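Two Arms, One Table: Our Shared Workshop Build
Student project report by Elmarie Sithole and Elmarie Pretorius

Yes, we are both called Elmarie, and yes, that is how we ended up as partners - our instructor read the list out, two of us answered, and she simply left it at that! We called the project Matlala and built it over the summer in the shared workshop, mostly in the evenings once the big saw had gone quiet and we could hear ourselves think.

The plan was to mount two robot arms on rails along opposite sides of a wooden table, so that both could reach drink cans standing in a tray, and each arm could be slid along and fixed wherever we needed it. Clamps did a lot of the holding for us, and we were very glad of every one we could borrow.

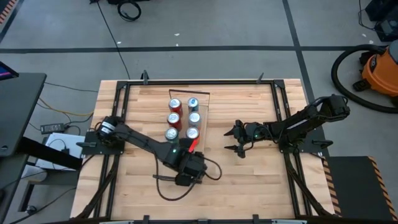 Cendimstead, August

Getting the table square took us far longer than the wiring did (we had planned it the other way around, of course). We measured the side rails against the far rail, tightened everything, went for tea, came back and found we had to do it all again. By Saturday we were happy with it, and we moved on to the part we had been looking forward to, which was picking up cans.

We chose cans because everybody in the workshop drinks from them and they are all a little different. Set close together, they leave the fingers very little room, and a small error in the wrist matters a great deal more than it does with one can standing alone.

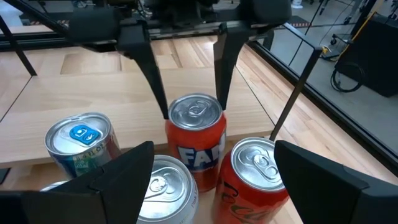

We wrote the practice routine ourselves and ran it 80 times, keeping notes in a paper notebook, and 11 of those runs ended with us stopping the arm by hand. Most of the stops came from approaching too low. We would like to try a slower approach next, and to tidy the cables along the forearm, where a long loop still hangs lower than either of us likes.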